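Mastora Paper Notes
September

1/21 A thread on why paper packaging that looks the same goes into different bales. The short version is that mills buy fibre, and everything else in the item is a cost to them. The longer version follows.

2/21 Start with the pulper. It is a large tub with a rotor at the bottom. Waste paper and water go in, the rotor pulls the sheet apart into separate fibres, and the slurry leaves through a perforated plate.

3/21 Whatever does not break down stays behind the plate or is caught on finer screens later. This is the reject. It is mostly plastic film with fibre still stuck to it, and the mill pays to have it taken away.

4/21 Time in the pulper matters. Ordinary corrugated board gives up quickly. Wet-strength grades do not, as they contain a resin that holds fibres together when soaked. Kitchen roll has it. So do many carrier bags.

5/21 A mill set up for corrugated will not extend the cycle for the sake of a few difficult sheets. It sends them out with the reject, good fibre included.

6/21 Coated cups are a different problem. The board itself is usually long, clean fibre that any mill would like to have. The lining is the difficulty. In most cups it is a thin layer of polyethylene, bonded to the board by heat.

7/21 Water reaches the board from one side only, or from the cut edge. The film then has to come away in pieces large enough to be screened out. Small fragments pass through and turn up in the new sheet as specks.

8/21 Outside colour tells you very little. A brown cup may be unbleached board, or white board with brown print. Pull the side seam apart and look at the torn edge. If the middle is white, the brown is ink or a surface layer.

9/21 Bags are worse for guessing. A shiny inner face may be film, wax, a dispersion coating, or just hard calendered paper with nothing on it. These behave very differently in water and the name on the invoice is often the only way to know.

10/21 The mixed stream from one coffee counter can hold all of the following at once: cups, flat sheets, bags.
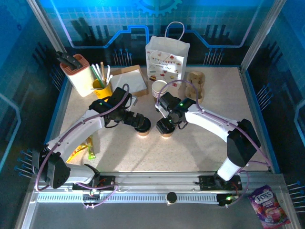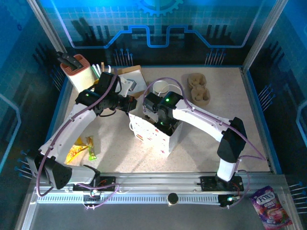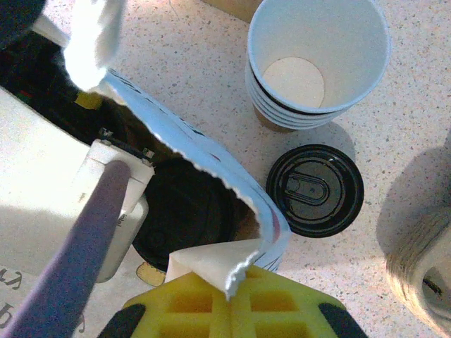
Brown cups, then a beige sheet, then a torn white bag with a glossy inside.

11/21 Tear test. Rip the item slowly. Plain paper leaves a furry edge with fibres standing out. Laminated paper stretches before it goes, and a thin clear lip shows beyond the paper. Dispersion coatings usually tear with the sheet and leave no lip, so a clean result does not prove the item is uncoated.

12/21 Drop test. Put a drop of water on each face and leave it. Uncoated paper darkens. Sized paper resists for a while, then darkens. A film holds the drop until it evaporates. Test both faces, as many bags are treated on one side only.

13/21 Soak test. Cut into pieces the size of a stamp, soak in warm tap water for 20 minutes, then shake hard in a jar. Pour through a kitchen sieve. It is a poor copy of a pulper but it will rank samples in the right order.

14/21 I ran this on a bag of sorted counter waste one Sunday. Dry weight in was 471 g. Dry weight left on the sieve was 124 g. Most of what stayed was cup lining with a skin of fibre on the back.

15/21 Do not read that as a recovery rate. My sieve is coarse, the jar has no rotor, and fine fibre went down the sink unmeasured. It is only useful for comparing one batch with another under the same conditions.

16/21 Documents. Kunasari, who sell cups to small cafes, print the lining type on the outer case and nowhere on the cup. Once the case is flattened that information has gone. I have asked for a mark on the base.

17/21 Datano, our collector, take cups as a separate stream only. Cups found in the mixed paper bin count as contamination and can downgrade the load. Their sheet lists "paper bags, unlined" as accepted and does not define unlined.

18/21 I rang them. Their working definition is whether the picker on the belt can see a shine. By that rule a calendered bag fails and a matt dispersion coating passes. It is a fast rule. It is not a measurement.

19/21 Ramanauskas run the mill that takes the cup bales. They use a longer, hotter cycle and a drum with less violent action, so the film stays in big pieces. They want cups empty, unstacked if possible, lids off. Tight stacks stay dry in the centre.

20/21 Food residue is a separate matter. Grease spreads into the fibre and does not wash out in a standard process. Coffee dregs mainly add weight and mould in the bale. A quick rinse deals with coffee. It does nothing for butter.

21/21 For anyone setting up bins: cups in a tube, plain brown and white paper together, anything greasy or shiny in general waste until you have the supplier's data sheet. Ask for grammage, coating type, coat weight per side, and whether wet-strength resin is used. Most will send the first two. Keep asking about the resin.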